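Bench Tips: When a Small Robot Arm Goes Down Too Far

I love having an arm on the bench. I'll say that first, because most of what follows is about the evening mine tried to push its own fingers through the table, and I don't want to scare anybody off! It's a Joleo, the small bench model, and for sorting, passing and holding things while glue sets it has been a joy. But it is a motor with a reach, and it deserves the same manners you'd give a drill press.

So, the fault. I had a simple job running: pick up a foam block, carry it over a line of tape, set it down, go back for the next. It ran fine through supper. When I came back the fingers were pressed flat to the table, the motors were humming in a way I'd never heard, and the whole arm had a shiver in it. I grabbed the power cord and pulled. It had been running alone for 45 minutes, which was my first mistake and a big one.

The cause was almost silly. The plug at the base of the arm had worked itself partway out. Each time the arm swung left it tugged the cord, lost power for a blink, and came back up thinking it was somewhere it wasn't. After enough of those blinks, "down" meant 2 millimeters below the tabletop. The arm kept trying to get there. You have to admire the determination.

Kill the power first, figure it out later

If an arm is pushing on something, don't wrestle it. Cut the power, with your other hand under the forearm, because plenty of small arms go limp the second the current stops and they're heavier than they look. Mine now plugs into a switched power strip screwed to the front of the bench, where I can slap it without reaching past anything that moves.

Then let it sit. The motors on mine were hot enough to make me snatch my hand back, and I gave them until they were cool to the touch before I turned anything on again.

Tape a cross and use it every time 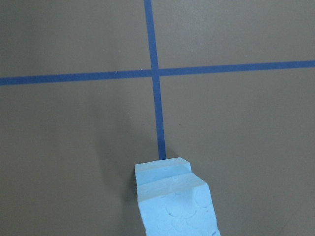 Checking the zero used to be something I did when I remembered, and now it's the first thing I do with my coffee. You send the arm to one known spot and see whether it really goes there. Masking tape works, painter's tape works, anything thin with a straight edge. I like a dark blue because my eye finds it right away. Send the arm to a stopping point a little short of the crossing, get down low, and look along the foam finger: the stepped top should meet the upright strip of tape, with the crossing straight ahead. If it's off to one side, stop and reset the zero before you run a single job. While you're down there, look at the foam for dents and pits too. Foam is cheap, so when a fingertip gets too chewed up to grip well, cut another.

Height needs its own check, and a cross won't tell you a thing about it. Slide a sheet of printer paper under the fingertip at its lowest point. It should pull out with a light drag. If it tears, you're too low.

Soft fingers, soft blocks

I'm a real believer in foam for anything you're still testing. Had my fingers been hard plastic that evening, I think I'd have been writing about a cracked gearbox. Practice with foam blocks too, in a couple of bright colors, and save the teacups for when you trust the thing.

Mark out where it's allowed to go
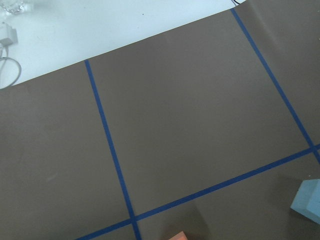 Page last changed: June

Big brown paper is wonderful for this. Lay it flat, run long strips of tape across it in both directions, and you have panels you can talk about ("blocks start in this one, blocks end in that one"). Keep the practice blocks on the paper and everything else off. I let the adapter and its coil of cord stay out on the white tabletop past the edge of the sheet, and there's a piece of clear glass over in that corner that I'd now move farther still. A curled bit of paper can catch a low finger, so smooth the sheet down and tape any edge that wants to lift.

Give the cord some slack

The actual fix took no time at all. I pushed the plug home, made a loose loop, and tied the loop to the base of the arm with two cable ties, so a tug lands on the ties and never on the plug. Then I swung the arm by hand (power off!) as far as it goes each way and watched the cord. Do it with yours tonight. If the cord goes tight anywhere, give it more.

Turn the push down

Look in your software for a force or current limit. Mine runs from Cistico, and the limit had been sitting wide open since I unpacked it. I brought it down until the arm could just lift a block, then went one notch up. Now when it meets the table it gives up and beeps, bless it.

And stay in the room. I take my mending in there and listen. You get to know the good sounds very quickly, and the bad one is hard to mistake.

Diane Paquette

Related tips
Cutting upholstery foam without the crumbs
Getting old tape residue off a painted tabletop
Power strips for the workbench: where to put the switch
What I keep in the Kistulgate drawer cabinet
Knit a dust cover, from the Snorradóttir pattern

Get new bench tips by email. You can unsubscribe at any time.

Contact | Copyright Diane Paquette | Back to top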